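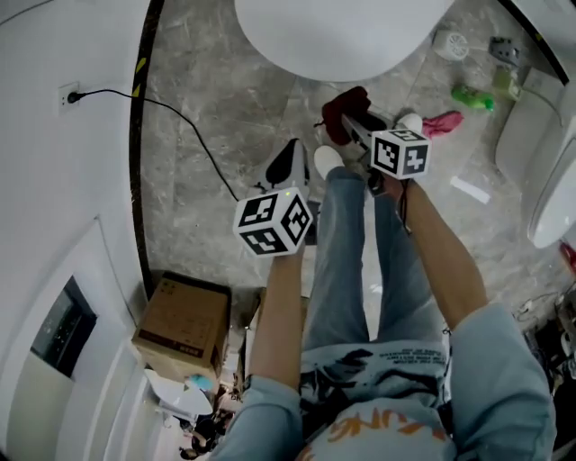
Washroom floor, Rudow unit. Dark red cloth and pink cloth down, green bottle on its side.

Feb 13, 2025

Job: clear the washroom floor to bare tile, wipe it, put back only what belongs. Same procedure as the hallway in December, with the changes Wian Lekota asked for after that one (cloth first, hard items second, paper last). Procedure sheet is still the Ngubane one. I have marked my edits on it in pencil and left it in the folder.

Starting condition. Floor is marble tile. The room is small, and the door, the toilet and the round table leave one usable standing spot. From there the cloth items can be reached without shifting the feet much. The bottle and the pale green container by the wall are farther along and need a step. The sheet assumes you can walk around the work area on both sides. In this room you can't.

Cloth. Dark red item first. It was crumpled, which makes it easy to pick up and slow to put away, as the edges have to be found before it can be laid flat. Pink one second. Both went to the laundry pile and were not folded. The sheet says fold everything. I don't see the point for things going straight to a wash and have struck the line. Wian can put it back if there is a reason I've missed.

Bottle. Green, plastic, on its side. Picking up a bottle that is lying down is a different task from picking up a standing one, and the sheet treats them as the same. Grip near the middle, lift clear, then turn upright over the place where it will stand. Do not try to tip it up while it is still on the tile. I did that once in the hallway and it skated under the shelf.

Container. Lifted straight up and set down outside the door. It goes back to the same place by the wall after the wipe, so no decision needed.

Paper. White strip, floor, left of the toilet. Thin paper flat on smooth tile is the worst item in the room for its size. A fingernail works, a flat hand pushes it along. Sliding it to a grout line to raise an edge did not help much. Ended up using the corner of a piece of card. Add card to the kit list.

Left in place: cables and equipment along the right side, and the white cylindrical unit and gray box at floor level near the table. These were not on the job list. I wiped up to them and stopped. If they are staying, the sheet needs a boundary line for this room so that two people doing the job get the same area.

Wipe. One pass with water, one with the Damico floor cleaner at the weak dilution. The stronger mix is not for stone and the bottle should be kept off this shelf entirely. Worked from the far wall back to the door. Microfiber, wrung hard. The tile shows streaks at a low angle, so look across it from door height and from a crouch before signing off.

Times:
Clearing, 16 minutes
Wipe, both passes, 8 minutes
Drying with the door open, 4 minutes
Putting back, 4 minutes

Clearing is too long for a room this size. Most of the loss was the paper strip and walking items out one at a time. A bin at the door would fix the second part. There is a Putisport crate in the storeroom that should fit the doorway, need to measure it.

Points for the next revision of the sheet:

Add an entry for bottles lying down.
Add a piece of card to the kit.
Crate at the door before starting.
Say which side to work from in rooms with only one standing spot.
State a default for cloth (laundry unless it is plainly a towel that hangs there).

On the last one, Wian's view is that the default should be to ask. I agree for shared rooms. For a solo run it stops the job, and the cloth ends up back on the floor or on the table, so nothing is gained.

The table is a separate question. It takes up the part of the room where you would naturally stand to reach the wall, and the floor under it got a worse wipe than the rest. I could reach it only from one side, with the cloth at arm's length. Moving the table out first would add time and a second person. Leave it for now and compare against the Rudow kitchen, where the floor is easier to get at.

Cloths from the wipe are in the bucket. Refill the cleaner before the kitchen run.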